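# Returns bench automation, Setville – progress report to Arari

16 March 2019. Prepared by Bohdan Prokopenko, site lead

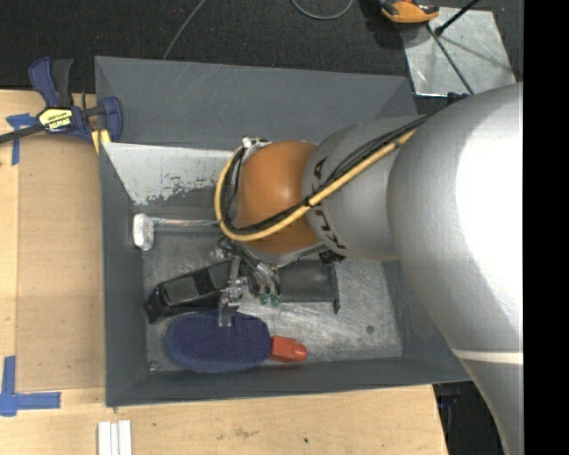

The short version is that we are on budget, behind on paperwork, and the mixed-bin trial is running on the day shift. The longer version follows, as the grant agreement requires one.

**Where we are**

We have logged 376 picks from mixed bins so far. Of those, 156 needed a person to step in, usually to turn an item over or free it from its neighbor. The application we sent you promised "minimal intervention." I wrote that sentence and would like it back.

Flat items are still the trouble. Anything lying tight against a wall of the bin gets nudged politely and left where it was. Gandora has sent a revised grasp planner, which we will load next week once Miranda has finished her baseline runs on the old one.

**What has changed for the staff**

Three people work the returns bench. Before the trial they sorted by hand all day, and the wrists and shoulders knew it. Now two of them sort while the third minds the cell, and they swap at each break. They drew up that rota themselves after mine lasted a single morning.

Minding the cell was supposed to be the easy turn. It is the one they complain about most – long stretches of watching, then a sudden need to pay attention. We have moved the stop button closer to the stool and given the person on that turn the labeling work, which helps. I would not call it solved.

No hours have been cut, and none will be during the trial. I have put that in writing on the break room wall, where it has already been corrected for grammar.

**Money**

The equipment line is spent. Training is underspent, mainly as the supplier's course assumed everyone already knew how to program. We would like to move the balance to paid time for the bench staff to write their own operating guide. Their draft is shorter than the manual and contains fewer lies.

**Needed from Arari**

- Approval for the training transfer
- A decision on whether the night shift joins in phase 2
- The current reporting template, the one after the one I used here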